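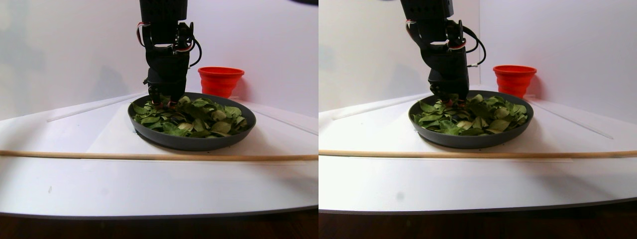

Leaves are a pain, Rocío Sepúlveda warned me before I'd even put my bag down. They slide, they crumple, and they never land the same way twice — so of course her team at Drurnent picked them! They want 900 examples of an arm reaching into the pile, every one steered by a person, before the learning system gets a turn. I tried 2 myself and my shoulders were up by my ears. Joonas Lehtinen had me redo the second (too jerky, he said, and he was right).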